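厨房水槽之外:一只盆能省下多少麻烦

我家水槽很小,小到洗一口炒锅要先把锅竖起来,再把自己侧过去。搬进来头一年,我认真考虑过换大水槽,师傅量完台面报了个价,我给他倒了杯茶,送他下楼,然后去买了一只盆。

下面这些是用盆用出来的经验,有些是读者来信教的,有些是我拿衬衫换的。

先说选盆

方的比圆的好用。圆盆放在台面上,四个角全浪费了,长筷子和锅铲也躺不平。塑料的比搪瓷的轻,装了水还端得动,摔了也不心疼。颜色随你,不过我劝你别买跟抹布一个颜色的,我有过一块抹布在盆底泡了两天才被发现。

底下带脚的最好。平底盆湿着往台面上一放,会吸住,你一使劲它忽然松开,水就到了拖鞋里。带脚的盆底下能通风,台面也不容易留一圈水印。
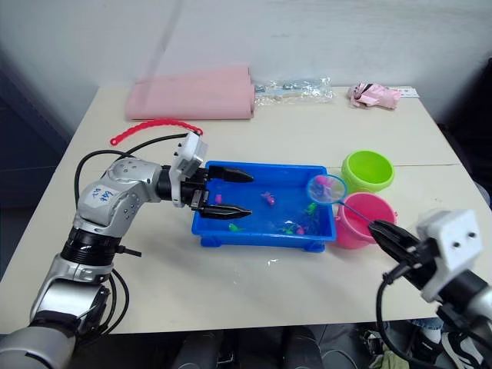 蓝色方盆,带矮脚,浅浅放一层水就够用。

水别放满

新手都爱放满,好像水多就干净。满盆水端起来走三步,洒掉的那部分刚好够你拖一次地。洗草莓、泡木耳、给瓶盖去标签,水没过东西就行。浅水还看得见盆底,沉下去的沙子和小螺丝一眼就能找到。

泡茶渍杯子

小苏打两勺,温水,泡一晚上,第二天拿海绵一抹。塔娃(Tuva Berge)来信说她用柠檬皮也行,我试了,杯子确实干净了,厨房闻起来像宾馆走廊。喜欢宾馆走廊的可以照办。

漂白水和洁厕剂不要混,醋和漂白水也不要混。这条我每年八月都要重写一遍,因为每年八月都有人大扫除。

撕标签

玻璃罐上的标签,热水泡二十分钟,大半会自己卷边。剩下的胶拿食用油擦,等五分钟,再用洗洁精洗掉。别用指甲抠,别用钢丝球。我有一只罐子至今半边是磨砂的,客人问起,我说是设计。

测漏

保鲜盒到底漏不漏,别信盒盖上那几个字。盒里塞一张干纸巾,盖好,按进水里,数到六十,拿出来擦干外面再打开。纸巾干的,可以装汤去上班;纸巾湿的,装饼干。我靠这个办法淘汰了一整层柜子,又把淘汰下来的全留着装螺丝,所以柜子还是满的。

捞小东西

水里捞轻的小玩意儿最气人,手一伸,水波先把它推走了。从它背后往盆边慢慢赶,让它靠边,再用漏勺从下面兜上来。手边没有漏勺,细杆子也能凑合用来赶,筷子、毛衣针都行。赶的时候别急,你跟它比速度,它浮着,你站着,最后腰疼的是你。 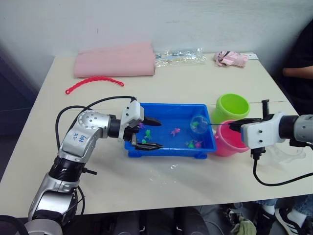 沉底的反而好办,把水慢慢倒掉,盆口垫一层旧丝袜或者纱布,什么都跑不了。耳钉、表带的小销子,我都是这么找回来的。读者阿波利纳尔(Apolinar Medrano)用这招找隐形眼镜,找到了,三个月前那副。

收纳

盆最大的毛病是占地方。我的办法是让它别闲着:白天洗菜,晚上倒扣在冰箱顶上沥水,出门旅行时装一层湿毛巾,把几盆绿萝坐进去,撑一个星期没问题。洗菜的盆和洗脚的盆请分开买,并且买两个差别大一点的颜色。家里有一位成员声称自己分得清,这位成员去年冬天没分清。

去水垢

盆用久了内壁发白,摸着涩。白醋兑一半水,厨房纸浸湿贴上去,一小时后揭下来冲净。塑料盆别用开水烫,会变形,变形之后怎么放都有一个脚悬空,像饭馆里最后剩下的那张桌子。

上一篇写晾衣架的,收到不少抗议,说夹子还是木头的好。我知道了,下回写夹子。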